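Dusent conclui comparação entre duas pinças manuais e abre os resultados a laboratórios parceiros

Ensaio com 1.687 demonstrações de arrumação de calçado serviu para escolher a configuração de mandíbulas e câmaras que a empresa vai usar a partir de junho

Stundorlow, 18 de fevereiro de 2021 — A Dusent, empresa de automação ligeira com sede em Stundorlow, terminou a primeira fase de um ensaio comparativo de pinças manuais para recolha de demonstrações. O trabalho foi feito em conjunto com a De Smet, que fabricou as mandíbulas, e com o laboratório Prenden, responsável pelo tratamento dos dados.

Foram comparados dois modelos, designados internamente por A e B. O modelo A tem mandíbulas rígidas e curso curto. O modelo B tem mandíbulas com pontas flexíveis e abre mais, com a desvantagem de um corpo mais comprido. Os dois são operados à mão, aos pares, por uma pessoa que executa a tarefa tal como se pretende que um robô de dois braços a venha a executar.

A tarefa escolhida foi a arrumação de sapatos pequenos numa prateleira de dois níveis. O operador pega em cada sapato pelo calcanhar, alinha o par e coloca-o na prateleira. Segundo Hanneke Wuyts, responsável pelo ensaio na Dusent, a escolha foi deliberada. «O calçado deforma-se, os atacadores prendem-se e o calcanhar dá pouca superfície para agarrar. Com blocos e copos, os dois modelos davam resultados quase iguais. Com sapatos, as diferenças apareceram no primeiro dia», afirma.

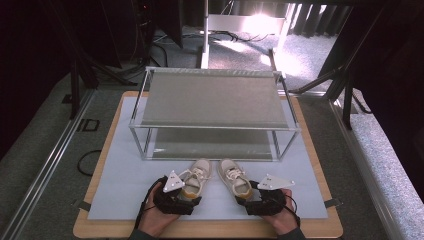 Posto de ensaio da Dusent: um par de sapatilhas junto à prateleira de dois níveis, com uma pinça em cada mão do operador.

Cada pinça leva uma placa de marcação na parte superior, usada para calcular a posição e a orientação da mão ao longo do movimento. A equipa testou duas inclinações da placa. Na mais baixa, a placa ficava tapada pelo antebraço quando o operador chegava ao nível superior da prateleira, e parte do percurso tinha de ser reconstruída por interpolação. Na mais alta, as perdas diminuíram, mas a placa tocava por vezes na estrutura da prateleira. A solução adotada é a inclinação alta com uma placa de cantos recortados, que a De Smet está a produzir.

No total foram gravadas 1.687 demonstrações válidas, feitas por nove operadores. Cada um trabalhou com os dois modelos e trocou de modelo a meio da sessão. As últimas 400 demonstrações foram reservadas para verificação e não entraram na afinação do sistema.

O modelo B foi o mais regular na colocação do par no nível inferior, onde há menos espaço para a mão. O modelo A continuou a ser preferido pelos operadores para alinhar os sapatos antes de os levantar, por ser mais curto e mais leve. «Não temos um vencedor para tudo», diz Pieter Van Hecke, engenheiro da De Smet. «Vamos manter as pontas flexíveis do B e encurtar o corpo. O cabo também muda de sítio, porque a saída atual obriga a torcer o pulso nos movimentos para fora.»

O ensaio mostrou ainda que a iluminação pesa mais do que se previa. Com luz forte por trás da prateleira, a deteção dos marcadores piorava em certas posições. O Prenden corrigiu o problema reduzindo o tempo de exposição das câmaras — uma alteração simples, mas que obrigou a repetir as sessões da primeira semana. As gravações afetadas não estão incluídas nos números deste comunicado.

«Preferimos repetir a semana a misturar dados com duas exposições diferentes», explica Danjuma Isah, do Prenden. «Quem receber o conjunto pode comparar A e B sem ter de descontar o efeito das câmaras.»

A segunda fase começa em junho, com a versão revista da pinça e com o mesmo percurso executado por braços robóticos. Os laboratórios interessados em receber os dados da primeira fase podem pedi-los à Dusent por escrito, indicando o uso previsto.

Contacto para a imprensa: Sanne Dijkstra, comunicação, Dusent, Stundorlow

Comentários (3)

Riet Hoekstra
Os dados incluem a abertura das mandíbulas em cada instante ou só a posição da mão? Para o nosso trabalho a abertura é o mais importante.

Sanne Dijkstra
Bom dia, Riet. Incluem as duas coisas, para os dois modelos. A descrição dos campos segue com os ficheiros.

mv_oficina
Usamos pontas flexíveis numa linha de embalagem e gastam-se depressa. Gostava de ver números de desgaste na segunda fase, o comunicado não fala disso.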